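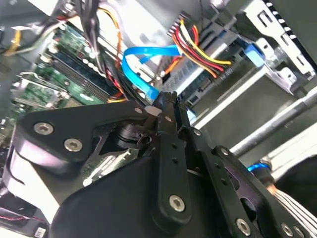 Robots in the Disassembly Lab: Working Rules, Unit 4
Instructor: Berenice Salinas

Welcome back, everyone! Last time we got through the Medrano checklist, and a few of you asked which parts I really care about, so let me go over those again slowly.

First, hands. If the arm has power, your hands stay off the platform, even when it looks parked and even when you only want to nudge one little cable. Press stop, say "stopped" out loud, wait for your partner to say it back — then reach in.

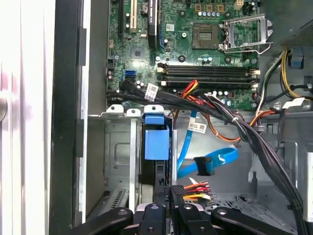 Fig. 4.1. Gripper at the drive bay, with the SATA cable looping across the open chassis.

Second, cables. A loop of wire is the easiest thing in a computer to snag, so plan your approach path around the loops and keep the first pass at slow speed. Maricruz Contreras has the speed settings if you've lost your sheet. Never pull on a wire to free a connector; grip the housing.

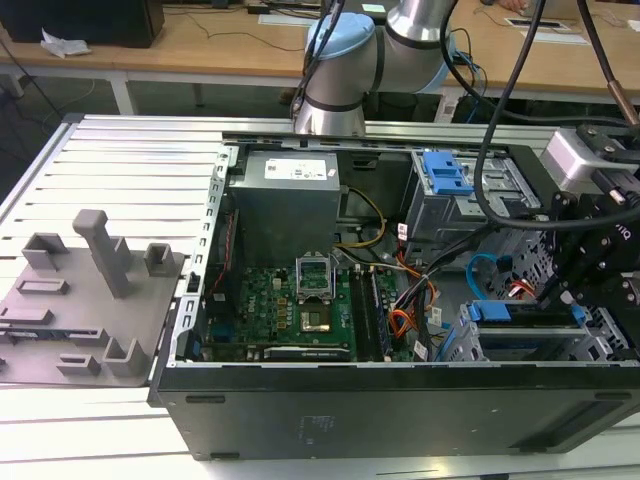
Fig. 4.2. Tower on its side on the grooved platform, fixture plate at left.

Third, the platform. Check that the case and the fixture plate sit flat before you start, and write it in the log with your initials (both partners, please).

Reading for next week: Tondon handout, sections 2 and 3.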